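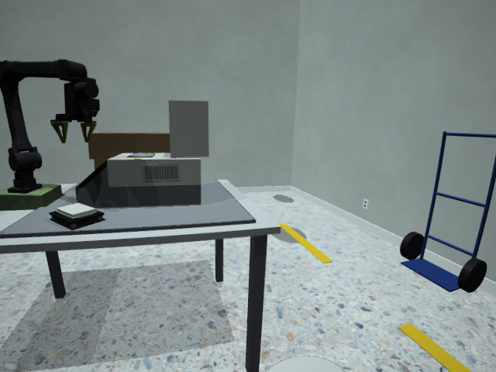

Robot arm and table, computer rendering

Archives > patents-small > 2024 > Provisional filing and the 12 months

From: Despina Trajkovski
Date: 2024-07-04
Subject: Re: Provisional filing and the 12 months

Hello all,

I answer between the lines of the earlier message, I hope the quoting survives.

> We filed a provisional for the hinge in December, and our
> agent at Nonditz now says we must decide on foreign
> countries before the year is over. I thought the
> provisional already protected us everywhere?

No, unfortunately. A provisional application gives you a filing date in the United States, and other countries will respect this date only if you file there, or file a PCT application, within 12 months. After that the date is lost for most purposes. So your agent is right, and your limit is this coming December. Please check the exact day on the filing receipt and do not trust the date on the cover letter. In our own case these two were different.

The PCT application is not a world patent, although many people call it so. What you get is more time, usually until 30 months from the first filing, before you must enter each country and pay there. In a few offices the limit is longer, but I would not plan on it.

> Also, we have changed the spring since then. Does the
> provisional cover the new spring or not?

Only what is written in it. If the text describes one spring and you now use another kind, the new one will get the later date. When we prepared the Stelorent clamp we had the same problem, and Mr. Ristić advised us to file a second provisional with the new material at once, and later to put both into one regular application. It was good advice. The 12 months are still counted from the first one for everything that was in the first one — this is the point that I did not understand for a long time.

> Last thing, the quote for the drawings is 3,000. Is it
> normal?

It depends how many sheets. We had 40 figures for the clamp and paid nearly the same, but our draftsman at Jurenach received clean CAD files from us. Ask if the price includes corrections, when the examiner objects to the lines or the numbering. Ours did not include them, and we received an additional bill for 309.

One more question which you did not ask: have you shown the hinge to any customer before the filing? In the US there is a grace period of one year, but in Europe almost none. If there was a trade show or even an open offer by email, tell the agent now, with the dates.

I am not an attorney, so please take this only as the experience of one small company. If somebody here has entered Brazil or Korea recently, I would like to hear what the translation did cost.

With regards,
Despina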